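Technician wanted for the gripper cell at Grustgate
Posted in October by Ferhat Saraç
18 shares · 20 comments 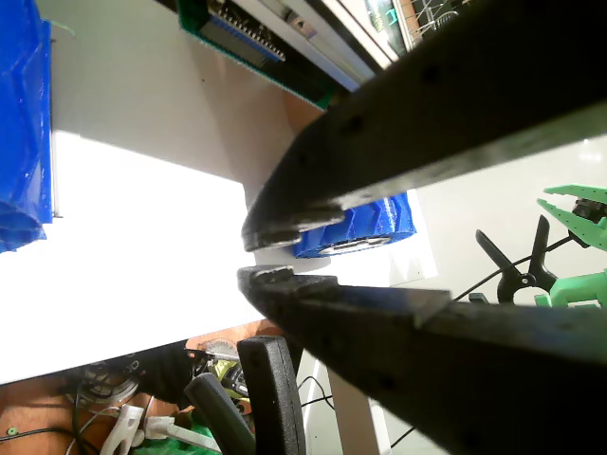
The two fingers of the gripper at the white table, with a blue printed part just beyond the tips.

We are a small workshop in Pekport and we look for one person who will take care of our gripper cell. The position is part time, 20 hours per week, and it can become full time after the first contract. The cell has one arm, one two-finger gripper and one table. Most of the work is to keep these three in good condition, so that the people who run the trials can come in the morning and begin.

I have looked after the cell by myself until now. From the next project I will be in Zornasdale for most of the month, therefore I need a colleague who can work without me and who writes down what he or she did.

What you will do

The biggest part of the job is the fingers. They touch every object, and the tips become worn. You can see the lighter gray edge on the upper one. When the tip is worn the gripper still closes, but small round parts begin to turn in the grip, and the people at the trials think it is a software problem. You will check the tips before the first run of the day, measure the gap when the fingers are closed, and write the value in the cell log. If the value is outside the limit you change the pads and run the zero routine again. The log has 226 entries at the moment and I would like that it continues in the same style, with short sentences and the initials at the end.

The fingers are held with small screws. Please do not use force with them. Two times we had a broken thread, both times because somebody was in a hurry. We use the small torque driver for this and it has its own drawer.

The second part is the printed objects. We print the test parts ourselves, many of them in blue, and you will print new ones when the old ones have lost their edges. You should know how to set up a printer, how to see from the layer lines that something is not right, and how to clean a part so that it sits flat on the table.

The third part is cables and small electronics. There are boards with pin headers and there are many cables, on the floor too, and I would be happy if the new person makes a better order than I did. A cable near the arm must have enough loop for the full movement, but it must not hang where the fingers pass. If you change a connector, you mark both ends.

Then there is the light. In the afternoon the table becomes very bright on one side and the shadow goes across the top. The object detection does not like this. We are discussing a blind or a different position of the table, and your opinion is welcome.

What we ask from you

You have some practical experience with a robot arm, a CNC machine or similar equipment. A diploma is welcome but it is not a condition. You can read a simple wiring drawing and you can solder a pin header. You are patient with small screws. English is enough for the daily work. I am also not a native speaker and we manage very well.

Programming is not required. If you can change a number in a configuration file and save a copy of the old one, this is sufficient.

What we offer

The contract is for one year with Kavanagh, who pays the salaries for the whole Grustgate project. Training takes two weeks and I will do it personally, at the cell. After this Colm Hennessy will be your contact for spare parts, and Malachy Buckley for everything with contracts and holidays. The workshop opens at 8:00 and you may choose your hours, but the morning check must be finished before 9:30.

How to apply

Please send a short letter and one page about a machine you repaired. Tell us what was wrong, how you found it and what you would do differently. Photos are welcome. Write the reference number 1108 in the subject line and address it to Malachy Buckley. We invite the candidates for a half day, where you change one pair of pads together with me and do the zero routine. This half day is paid.

Questions about the cell can go directly to me, and I answer usually in the evening.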